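The Prisberg on Stalbridge Road calls room 718 a "refreshed family double." I had 10 minutes before checkout and my doubts about the word refreshed.

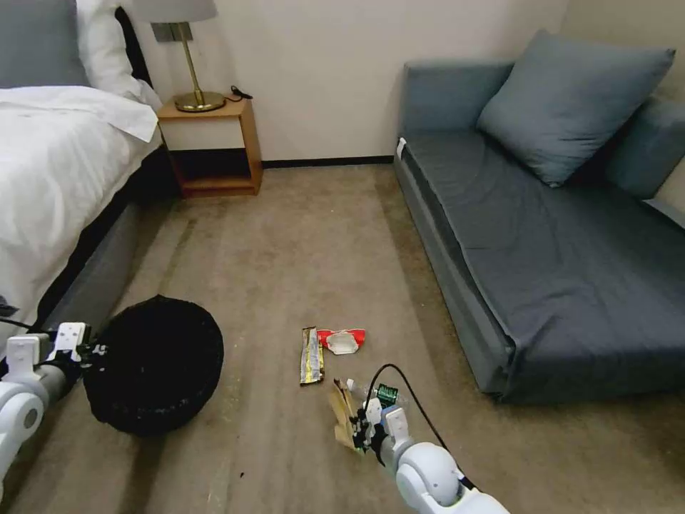 ## 718, bed side and sofa side

Two wrappers on the carpet and a lined trash bin a short reach away. The carpet bothers me more. Wrappers get picked up, but those dark scuffs and stains near the bed look settled in for the long haul.

The sofa bed is supposed to be the selling point. Blue-gray, big matching cushion, creases all over the seat cover. The listing says it sleeps two adults. I'd like to meet them.

I have no quarrel with the lamp. Brass base, plain gray shade, and it would look fine in a better room. The nightstand under it has an open shelf, so there's no drawer for your glasses or your phone. Maya Smadi, who booked the trip, thinks I'm being picky about this.

## What they charge

More than 200 a night in February, breakfast extra. The Portela across the street wanted less and I talked us out of it over the parking. I'm less sure of that now.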